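I'd been meaning to talk to the woman who runs the guesthouse in Galura since August, when I stayed there for four nights and came home wanting to quit my job and buy a house with too many bedrooms. We finally sat down at her kitchen table with a pot of coffee and a plate of very good almond cookies (I ate most of them, sorry).

She used to do payroll for a shipping company in Pornano. "I liked it fine," she told me. "I just didn't want to be doing it at sixty." So she bought the place with a small loan from her sister and opened with 11 rooms, two of them without curtains.

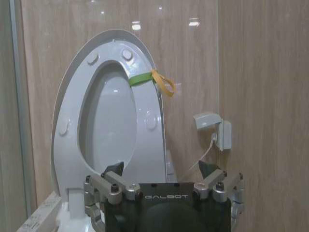 I asked what surprised her most in that first year. "The laundry!" she said right away. "I thought I knew what laundry was. I had raised three kids. I knew nothing." The first big repair bill was for the boiler, more than 3,000, and it came the same week the booking site went down. She cried in the pantry, then went out and served breakfast.

We got onto the subject of guests, which I'd been hoping for. Most are lovely, she says, and the fussy ones often come back. One couple complained about the pillows, the church bells and the jam – and they've booked the same week every year.
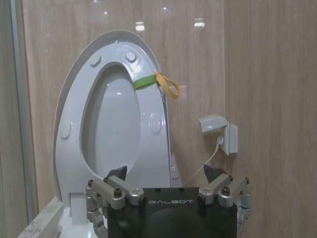

She does all the cleaning checks herself, last thing before check-in. "I go in and lie down on the bed with my shoes off and look around. You see different things from there." I've started doing this at home and I don't recommend it.

Would she ever sell? She poured me more coffee and thought it over. "Ask me in February," she said, "when the pipes freeze." Then the phone rang, somebody wanting a room for the weekend, and she went off to find her glasses.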